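Blue desk, brick wall: the Goltuvo office corner

Gallery page for the Goltuvo fit-out. The room is a plain office with one exposed brick wall, and the job was to give two people a shared work surface along it without new wiring. Drawings are by Waldemar Wróbel, desks and plant pots were ordered through Malinowski.

The light blue desk, with its plant in a lumpy white pot.

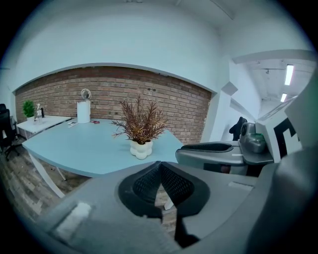

The blue desk from above, brick wall behind, small white table to the left. 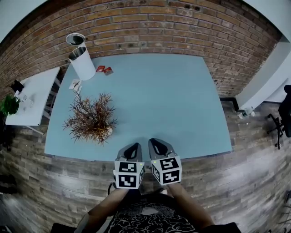 Red-brown brick, white soffit and the pipe run on the ceiling.
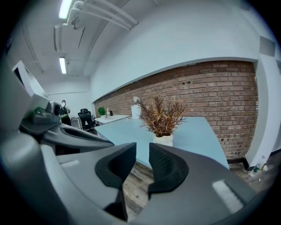 Desk. The blue top measures 160 cm along the long side. The colour was chosen from the Tinovau sample card in March, after two greys were rejected as too close to the floor. It is a matt finish and cleans with a damp cloth. Do not use cream cleaner on it — the first test piece went shiny in patches. The legs are white and can be adjusted for height with a 16 mm spanner.

Side table. Bought separately and kept for things that do not need to be within reach. It is lighter than the desk and moves if leaned on. Felt pads were tried and removed. The height differs slightly from the desk and was left as it is.

Plants. The reddish-brown one on the desk is artificial and needs dusting only. Use a soft paintbrush, working from the base of each stem to the tip. The green one goes on the side table so that any spilt water stays away from paper.

Floor. Grey wood-look planks, laid parallel to the brick. The order came to 369 including delivery, with one unopened pack left over in the store cupboard. Chair legs mark the surface, so fit caps before use.

Brick wall. The mortar was brushed down and sealed with one coat of Jumix clear. A second coat was specified and then dropped, as it darkened the brick too much on the trial area. Some dust still comes off near the skirting. Leave a small gap between the desk and the wall — it keeps grit off the top and leaves room for a plug.

Ceiling. The pipes were painted white to match and otherwise left alone. Boxing them in was priced at 1000 and declined. The fluorescent fittings stay for now; replacement tubes are kept with the spare flooring.

Outstanding: cable tray under the back edge of the desk, touch-up to the paint on the soffit, and a decision on whether the side table is replaced with one of the same height. Wróbel has the measurements for all three.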